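Clirside Household Skills, Unit 2
Handout: Sorting and folding on the bed
Room 128

Bring this sheet with you, along with a bag of clean, unfolded clothes from home. Anything goes, as long as it's dry and there are some tops in it. The bag should be a proper jumble – if you've already paired your socks, unpair them!

Recap from Unit 1

We finished with drying: airers, lines, tumble dryers, and how to tell when a thick waistband is dry all the way through (press it between your palms and wait a few seconds). Several of you asked about jumpers. Flat, on a towel, turned once. The longer answer is in the Barajas notes, section on wool, and it's well worth the read.

The bed as a work surface

I love folding on a bed and I hope to win you over by the end of the session. It's big, it's soft on your back if you kneel or sit at it, and you can have the whole load in view at once. A table makes crisper folds but you run out of room by the third shirt.

Clear the bed first. Pillows off, duvet off or pushed right to the far end. Pull the bottom sheet reasonably flat. A few shallow creases won't matter, but a big ridge down the middle will print itself on every T-shirt you smooth out over it. A plain pale sheet is best, because dark clothes show up so well against it and so do odd threads, tissue fluff and the lost sock.

Work from the long edge nearest you. Tip the load out towards the middle, leaving a strip at the front about as deep as your forearm. We call this the landing strip in class. Each garment comes out of the heap, gets a shake, is laid on the strip, folded, and goes to its pile. 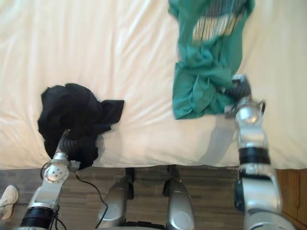
Fig. 1. Sorting on a white sheet: a black garment bunched near the front edge of the bed, a teal green shirt lifted above the sheet.

Lift before you smooth

Most people start by poking at a garment while it's lying in a heap. Try lifting it instead. When a shirt hangs, its own weight does half the untwisting for you, and you find out very quickly which end you've got hold of. If you've picked it up by the middle it will bunch round your grip, so let it dangle for a moment, look for a hem or a shoulder, and take hold there with the other hand. Then one good shake, downwards.

Printed tops are a gift to beginners. The print tells you front from back straight away, and on most designs top from bottom as well. With plain ones, look for the neck label or the lower side of the neckline.

Watch the front edge of the bed. A corner that hangs over will pull the rest after it if the fabric is slippery, and then you're shaking off floor dust. Tuck stray corners back up as you go.

Telling darks apart

This is my favourite part of the unit, odd as that sounds. Black, navy, charcoal and dark blue-grey all look the same in a heap under a dim bulb. Tricks to try:

Put two darks side by side so that they touch. The difference jumps out.
Look at the creases where the light falls. A blue-grey cloth will often show a bluish sheen there.
Take the garment to the window if you're still in doubt.
Keep one known black item out as your reference.
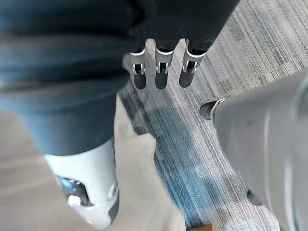 Fig. 2. Two dark fabrics seen close to. The blue-grey fabric at left has a lighter, bluish band where it catches the light; the fabric at the top is black.

Have a go with your own bag before the session and note down any pair that fooled you. We'll compare at the start.

The basic shirt fold

1. Lay the shirt face down, collar away from you.
2. Smooth from the centre out to the sides.
3. Bring one side in to the middle of the back and lay the sleeve straight down.
4. Same again with the other side.
5. Fold up from the hem, in half or in thirds to suit your drawer.
6. Turn it over and pat it flat.

Speed comes by itself. A past group got through more than 100 tops in one session and the last ones were lovely.

For next time

Fold one full load at home on the bed. Write down where you got stuck. Read the Stinudus sheet on drawers and shelves, up to the bit on hanging trousers. Spare copies of the Fovov fabric chart are in the tray by the door.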